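Savodine play food set, reviewed by Kilian Leitner
22 August 2023

I bought this for my daughter's play corner to replace a box of odds and ends. We've used it most days since. The ketchup bottle is the favorite, red with a white cap, and it gets carried all over the house. The gray plate is plain but a good size for small hands. 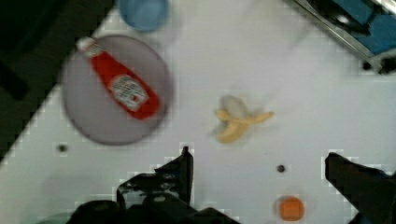

My one complaint is storage. The set came in a thin carton that tore in the first week, so everything now lives in a shoebox.

The banana is shaped half peeled, with the strips of peel sticking out. It looks good, but it takes up more room in the box than a plain one would - and my daughter keeps asking how to close it.

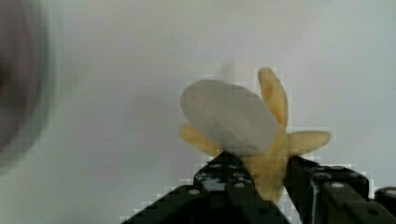 I'd still buy the set again. Four stars, one off for the carton.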